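Thread time. I've been swapping the kitchen worktop in a rented-out-then-moved-back-into terrace and several of you asked how the wood side of it is going. Grab a tea, it's a long one (sorry, not sorry!)

**1/**

So the old worktop was the speckled grey stuff that came with the house. It had swollen by the sink, it had a burn mark the shape of Portugal, and I'd been putting a chopping board over that burn for years. Time to go.

**2/**

I wanted real wood. Everyone I told pulled the same face. "Ooh, you'll be oiling that forever." Well, yes, maybe I will. I also descale a kettle forever and I've coped with that so far.

**3/**

First stop was Moltomar, the big showroom by the ring road. Lovely people, gorgeous samples, and then the quote came back at 3,626 with fitting. Three thousand six hundred and twenty-six pounds! For an L-shape in a kitchen you can barely turn round in. I said thank you very much and ate my packed lunch in the car.

**4/**

Second stop was a small yard in Dalen, run by a man called Settimio Rinaldi, who let me wander about touching everything for an hour while he got on with his work. Far more my speed. He asked what I cook, which hand I chop with and whether I leave wet mugs lying about. (I do. I told him I don't.)

**5/**

Choosing between woods was harder than I expected. Oak is what everybody has, and it does look smart, but my kitchen faces north and gets gloomy by mid-afternoon in November. Walnut would've been like cooking in a cave. So I kept drifting back to the pale end of the rack.

**6/**

What sold me on pale wood was the grain. From across the room it looks plain, nearly blank, and then you get up close and there are streaks and bands and the odd little knot. I like a knot. My sister thinks they look like dirt and would pay extra to have none, which is why we don't share a kitchen.

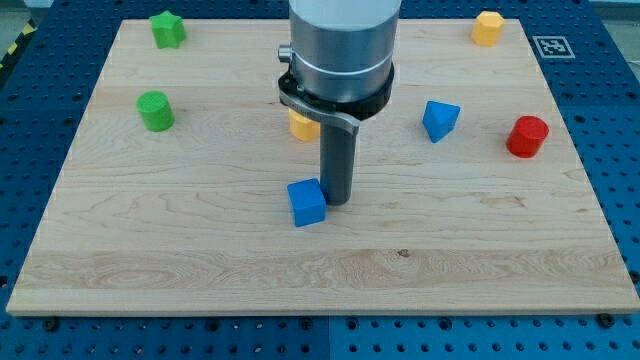
**7/**

Right, money. Settimio's price for the timber came in at some 1,000 pounds, cut to length but not fitted. I had a little lie down and then said yes. Delivery was extra, and so was the sink cut-out, which I was NOT going to attempt myself with a borrowed jigsaw.

**8/**

Getting it through the front door deserves a thread of its own. Our hallway has a bend in it. My neighbour Kristaps Pētersons came over to help and we stood the long piece on end, took a lampshade down, put the lampshade somewhere safe, and then stood on the lampshade. Anyway, it's in. New lampshade suggestions welcome.

**9/**

Then you have to leave it alone! This was the worst bit. The wood sat flat in the dining room for days getting used to the house, and we ate dinner off our laps like students.

**10/**

Oiling: I used Wullent, the clear one, and did 3 coats on the top and the same underneath. Yes, underneath too, and the ends, and the inside edge of the sink hole. Thin coats, wipe off the extra, leave overnight. It smells like a cricket bat, and I've grown quite fond of it.

Please lay your oily rags out flat outside to dry before you bin them. They can catch fire on their own if you scrunch them up, I'm not being dramatic.

**11/**

I tried a tin of Pokance first on an offcut and it went too yellow for me. Nothing wrong with it, and it might be just the thing if you want a honey sort of colour. Test on a scrap, always, and look at it in the morning as well as under the kitchen lights.

**12/**

Still to do: silicone round the sink, upstands, and somehow hiding the gap by the cooker where the wall bows out. The gap is the width of my thumb at the back and nothing at all at the front. Victorian builders, eh.

**13/**

A few people have asked if I'd go for wood again. Ask me after a winter of washing up! For now I keep going in there and stroking it while the kettle boils.

**14/**

Last thing, for whoever wanted to know about hot pans: I've bought 4 cork mats and I've threatened the whole family. I'll post the finished corner once the silicone's had its day to set.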